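Print this page
E-mail this page

4. Recording a session with the hand-held gripper

I wrote this section after our April round at Calunstead, when I had to explain the same steps over and over, so bear with me if you've done it before. Maeve Ó Flaithearta wrote section 3 (charging and pairing) and you do need that finished first!

4.1 Set out the bin and the items on the table, and leave room for your elbow.

4.2 Start Fasia on the laptop and open a new session. Type your own name, please, and not "test" - we had 716 clips under "test" and Fiachra Ó Súilleabháin spent a very long week sorting them out.

4.3 Hold the gripper still over the table until Fasia shows a green bar. It's finding its starting position, and if you wander off at this point the whole path comes out skewed.
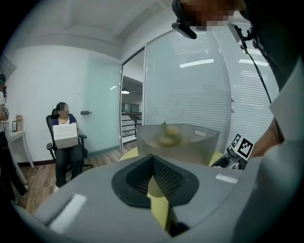
4.4 Press record, wait for the beep, then reach, close, lift and put down at the speed you'd use at home. I know it's tempting to go slowly and carefully (I did, for my first 100 clips, and the trained model crept about like it was carrying soup). Ordinary speed gave us much better results.

4.5 Press stop with the gripper back over the table. A clip that ends in mid-air gets thrown out by the filter.

Note: other people in the room are fine. We trained one version on clips from a quiet room and another on clips from busy ones, 1578 in each set, and the busy-room version coped far better when we moved it to Vorkthorpe. I was surprised, and very pleased, as it means you needn't shoo anybody out.

Note: don't redo a clip just for a fumble. Mark it F and carry on. We keep those in a separate set, and we're still arguing over how best to use them.

CAUTION: keep fingers out of the jaws when you close them. They pinch!

CAUTION: never wipe the lens with your sleeve. Use the cloth in the Lenz case.

4.6 Upload before you switch off. The gripper's memory holds 2396 short clips and then starts writing over the oldest, without so much as a warning. Section 5 covers the upload.

Print this page | E-mail this page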